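The Case Against the Sorting Bin

Every few months somebody rediscovers the bin. You know the one. It is wide and shallow, it lives on the bench or the counter or the floor of the hall closet, and it is supposed to save us. Anything without a home goes in the bin. Then, on some quiet afternoon, we will go through it and put everything where it belongs.

I have heard this promise at two jobs and in three apartments, and I would like to see the quiet afternoon.

The current champion of the bin is Abundio Cisneros, who writes the Grenwood newsletter and sells a course on clearing out workshops and spare rooms. I took the course. It cost me 79 dollars and most of a Saturday. Cisneros is a good talker and he has the sense not to promise anybody a new life. His system, which he calls one-touch holding, goes like this: when you find something out of place, you don't stop to think about it. You pick it up once, drop it in the bin, and keep moving. Thinking comes later. He says the average bench can be cleared in 36 minutes this way, and I believe him. I could clear my bench faster than that with a snow shovel.

What bothers me is the word "later." The trouble with a tape measure lying on a bench was never that it was on the bench. A tape measure on a bench is a tape measure you can find. Drop it in a bin under a rag and a piece of packaging and you have a clear bench and no tape measure, and the next time you need to cut a board you'll buy another one. I own four. I suspect that at least two of them were bought while the others were in a bin.

Cisneros has an answer to this, and it's a shallow bin. He is firm on the subject. Deep bins hide things, he says, and shallow ones with sloping sides let you see everything at a glance, because small stuff slides toward the middle. He recommends gray metal, on the grounds that plastic cracks and bright colors distract the eye. Fine. I went along with it. I found a secondhand metal one at Mundero, the surplus place out past the rail yard, and put it where he said to put it, at waist height, within reach of wherever I was working.

For a week it was wonderful, and I was ready to write a very different essay.

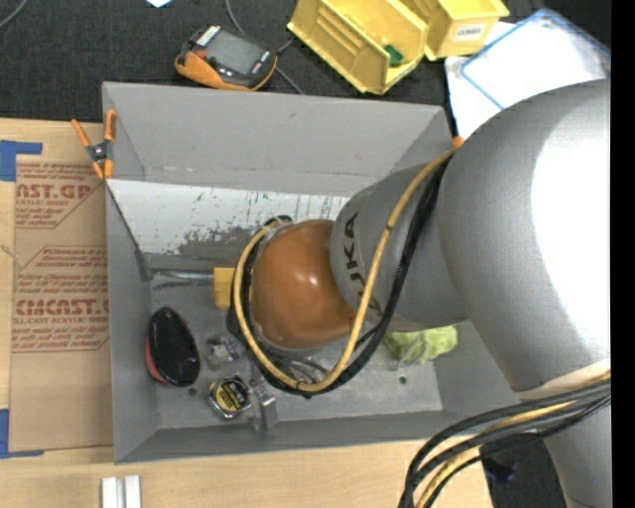 By the third week I had stopped seeing what was in there. I don't mean that the things were buried. They were right there in one layer, as advertised, and my eye slid over them the way it slides over the coats on a coat rack. A shallow bin does let you see everything at a glance, but a glance is all it ever gets. Things that have nothing to do with each other don't make a group you can read. A tool next to a rag next to a scrap of plastic is just "the stuff in the bin," and the mind files it as one object and moves on.

People who defend mixed bins will say I should have emptied it on schedule. I did try. Eliseo Carrillo, who had the shop two doors down from mine for years and repaired clocks in it, told me to do it every evening before I turned off the lights, and he is the tidiest man I've met. So for a while I did that. What I noticed was that the easy things went home and the hard things stayed. The tape measure has a hook, so it goes on the hook. A clean rag goes in the rag drawer. And then there's the one odd piece with a rod sticking out of it, which came off something, and which I can't throw away until I know what it came off. It goes back in the bin. It went back in the bin every night for a month.

That, I think, is what a sorting bin really collects. It fills up with decisions. Each thing left in there at the end of the day is a question somebody didn't want to answer, and no container, deep or shallow, gray or purple, is going to answer it. The course has about two minutes on this point. The advice is to "trust your first instinct." My first instinct was to put it back in the bin.

I'm also suspicious of how good the bin makes us feel. Sweeping a surface clear gives you the full reward of tidying with very little of the work. The bench looks finished. You step back and admire it, maybe you sweep the floor while you're in the mood. All the actual sorting is still ahead of you, but you've already had your dessert. I have watched grown adults do this in a shared workshop, each of them pleased with a clear patch of table, while the bin at the end of the room turned into a kind of neighborhood no one wanted to visit.

The Trerunen catalog, which arrives at my house whether I like it or not, now gives whole pages to this sort of thing. Bins that nest, bins with liners, a rolling stand to put the bin on. The biggest set runs to more than 400 dollars. Somebody over there has understood that a person with one unsorted bin is a fine customer for a second.

Now, I'll give the other side its due. There are jobs where a catchall makes sense. If you're taking a machine apart and want every piece of it kept together, use a tray with sides and be glad of it. If a small child lives with you, a basket by the stairs may be the only thing between you and a broken ankle. And when the company is in the driveway, do whatever you have to do. My complaint is with the bin as a permanent fixture, the bin with a name and a philosophy.

What I do these days is slower and doesn't look like much. When I find a thing out of place, I either walk it to where it goes or leave it where it is. If I've left it in the same spot three times, I take that as evidence that the spot is where it goes, and I put in a nail. The tape measure has a nail by the saw. The spring clamps hang along the front edge of the bench, which is ugly, and I haven't hunted for one in a long time. Carrillo thinks the whole arrangement is a disgrace. My bench has stuff on it at this moment and I could tell you what every bit of it is for.

I did ask for my money back from the course, by the way. Grenwood offers a refund if your bench isn't clear at the end. Mine had been perfectly clear, they pointed out, and I'd sent them the form saying so. They gave me a coupon for a Stasiv shelf label kit instead. It's in a drawer somewhere, and I have no plans to label the drawer.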